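Small Containers, Sorted

Gallery by Dace Rimkutė

The pictures on this page follow the clearing of one bathroom cabinet and one kitchen shelf in the Fovmont apartment. Most of what came out was small: jars, pill bottles, spice tins and a few travel tubes. The work took two afternoons in July. Click any picture for the larger version.

The cabinet before

Three shelves, with the tall items in front and the short ones lost behind them. Anything over 9 inches had to go on the floor of the closet.

Checking dates

Expired items went into a paper bag for the pharmacy drop-off. Labels that had faded past reading went in the same bag.

Wiping down

Warm water and dish soap on the shelves, then a dry towel. The liner was replaced with a plain one from Uibo, cut to size with kitchen scissors.

Jars and a divided bin

A blue plastic bin with three compartments, front to back. White containers and an amber jar with a red cap stand beside it.

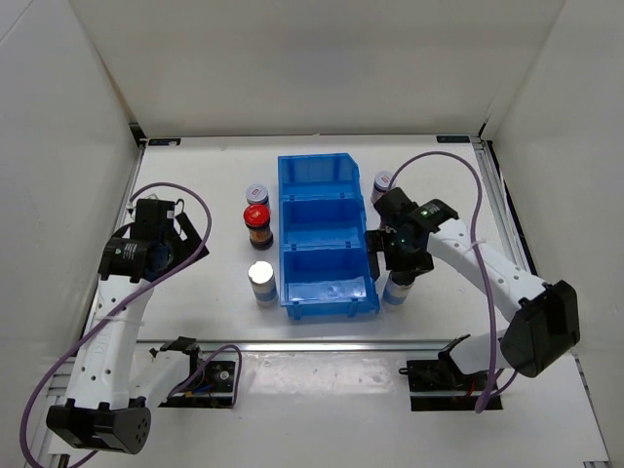

Short jars go toward the front of a bin and bottles toward the back, so the lids can be read from above. A bin like this slides out in one piece when the shelf needs cleaning.

The shelf after

The bins take up about 60 percent of the width. The rest is left open for towels.

Next gallery: Hall closet, Tollel Street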